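About Perville Evening School

Adult classes in bookkeeping, languages, sewing and home repair, at 306 Jirnon Street.
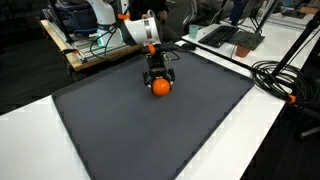 A former bookkeeping student wrote to us that she had put off enrolling for years, afraid everyone else in the room would already know the work, and that on her first evening half the class had forgotten how to do long division. We hear much the same from people in most of our beginner courses. No test is given before you start, and you don't need a high school diploma for any class except the second-level bookkeeping course.

The school opened with one sewing class and one English class in rented rooms over the Sastik dry goods store. When the store closed we moved to Jirnon Street, into a building that had been a printing shop. The ground floor still has the shop's wide doors, and deliveries for the home repair class come in that way. The language rooms are upstairs, at the back, where there is less street noise.

What we teach

Bookkeeping is our largest program. The first level covers ledgers, invoices, payroll and sales tax. The second level is for people who keep the books for a small business or want to. Both levels use paper for the first four weeks and a computer after that.

We teach English, Spanish and Polish. The Polish class began at the request of families in the Żak neighborhood whose grown children wanted to speak with their grandparents. It now has a beginner group and a reading group, and the reading group picks its own books.

Sewing students bring their own fabric. We have machines in the classroom and you may use them during open hours as well as in class. Home repair covers drywall, basic plumbing, doors and windows. It doesn't lead to a license, and we do not teach electrical work beyond changing a switch or an outlet.

How the classes run

A course lasts 11 weeks and meets two evenings a week. Classes are limited to 16 students. If a course fills up we keep a waiting list, and people on it are called in order. The fall term starts in October. Materials are included in the fee for bookkeeping and languages. For sewing and home repair there is a separate supply list, which you can pick up at the office.

The fee is $64 per course for residents of Perville. People who live outside the city can enroll too, at a higher rate that depends on the course. You may pay in two parts, the first when you enroll and the second by the fourth week. Refunds are given up to the second class meeting.

The office

The office is on the ground floor, to the left of the main entrance. It opens an hour before evening classes and stays open until the last class is out. Parking is behind the building and is free after six. There is an elevator to the second floor.

Page last updated 8 May 2025.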